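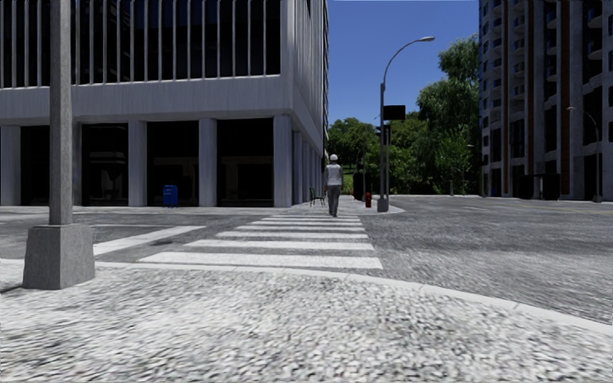
Robot view from the start pose, crosswalk map, one pedestrian ahead.

24 April 2020
Sidewalk sim, crossing planner. Entry by Kamrul Patwary, notes from Nilmini and Iason folded in.

Goal for the session: get Gokar to leave the curb, use the crosswalk, and follow one pedestrian across without stopping in the road. Gokar is the local planner. Debnath is the perception stack and has been frozen all week so we only change one side.

Setup
Start pose on the near sidewalk, facing down the stripes. Goal pose on the far sidewalk. One walker, scripted, going the same direction as the robot with a head start. No cars in this scenario. Sky and light left at the map default, clear.
Seed 1998 for every run unless noted. Sandamali asked that we keep it there until the curb problem is closed, so the runs can be compared with hers.

First batch
Robot would not leave the sidewalk. Planner reported "no admissible trajectory" and sat there until the timeout. Walker reached the far side and despawned. Same result with the walker turned off, so the walker has nothing to do with it.

Turned on the costmap overlay. The lowered part of the curb was marked lethal along with the rest of the curb. Two things going on:

Debnath labels the whole curb as one class. It has no separate label for the dropped section, and the height layer was supposed to sort that out.

The height layer was reading a stale tile. Tile cache had the old sidewalk mesh from before the ramp was cut in. Cleared the cache, restarted, and the ramp came up as traversable with a raised cost.

Iason wants the cache keyed on the mesh hash and not on the map name. Agreed. He has the ticket.

Second batch
Cache cleared. Robot goes down the ramp and onto the stripes. Good, but the heading was off. It drifted right, toward the open asphalt, then corrected hard when it hit the edge of the crosswalk corridor. Did it in every run, always early in the crossing.

Looked at the global path first and it was fine, straight down the middle of the stripes. The drift is from the obstacle term. The concrete pole on the left has a base wider than its shaft, and the inflation radius was being applied to the base footprint and then again to the shaft. Pole was being counted as two obstacles stacked on each other. The push from it was enough to shove the robot sideways right where the ramp starts.

Fix: merge clusters that overlap in plan view before inflating. Small change in the cluster node, behind a flag called merge_plan_overlap. Default is off until Sandamali has run it on the Fladuvmont map, where there are thin signs close to walls and a merge could do something ugly.

With the flag on the drift is gone. There is still a small wiggle leaving the ramp. I think it comes from the wheel slip model on the pebble surface and I am leaving it alone today.

Third batch, following
Walker on. Wanted: keep a gap, match speed, do not stop on the stripes unless something is in the way.

Following is smooth for most of the crossing. Near the far end the track on the walker gets dropped and picked up again with a new ID. Gokar treats a new ID as a new pedestrian with unknown velocity and brakes. So the robot stops in the road for no good reason, waits out the velocity estimate, and goes on.

Nilmini went through the detections one step at a time. Her notes, pasted:

"Detector is fine up close. Far out, the box on the walker merges with the hydrant for a few steps. They are next to each other in the image from this viewpoint, walker on the left, hydrant on the right, and there is a dark post behind the hydrant that makes it worse. When the box splits again the tracker matches the old track to the hydrant, which then sits still, and the walker gets a new ID. Light gray shirt at that range is not helping but I don't think it's the main cause. Tried a darker shirt on the walker and still got the swap."

So it is an association problem. The appearance feature is being ignored at that range because of the minimum box size. Lowered the minimum and the swap went away on this seed. Changed the seed to check and it came back in some of the runs. Not a fix.

Better option, from Dragica Obradović when I called her: the hydrant is static and it is in the prior map. The tracker should not be allowed to hand a pedestrian track to something the map already knows is fixed. She did this on the Sastcombe project and says the gate is a few lines, but you need the localization covariance in it or you start throwing away real people who stand next to street furniture. That last part is the case I care about. Anyone standing against a lamp post has to stay tracked.

Started on it in branch map-gate. Not finished. Unit test with a person standing beside a fixed object is written and fails, as it should for now.

Also changed
Braking on new ID: if a new track shows up within 1 box width of a track lost in the last 3 steps, inherit the velocity with inflated variance. This is a patch. It keeps the robot from parking on the stripes but it hides the ID swap, so the swap count is now logged separately. Please do not take the log line out.

Log rotation was set to 100 MB and a full run with the costmap overlay goes over that. The start of the first batch got overwritten on my machine. Raised the limit in the shared config.

Viewer crashes if you toggle the overlay while paused. Known, old, still annoying.

Open
Cache keyed on mesh hash (Iason).
merge_plan_overlap on Fladuvmont, then decide the default (Sandamali).
Map gate with covariance, get the standing person test to pass (me).
Separate label for dropped curbs in Debnath. Nilmini says this means relabeling and retraining, so June at the earliest. Until then we depend on the height layer for every ramp, and there is no check that warns when the height tile is old. Should add one.
Repeat the following runs with 4 walkers once the gate is in. Have at least one come toward the robot.

Configs and bags for all three batches are in the shared folder under crosswalk_follow. The first batch bag is missing its beginning, see the log note.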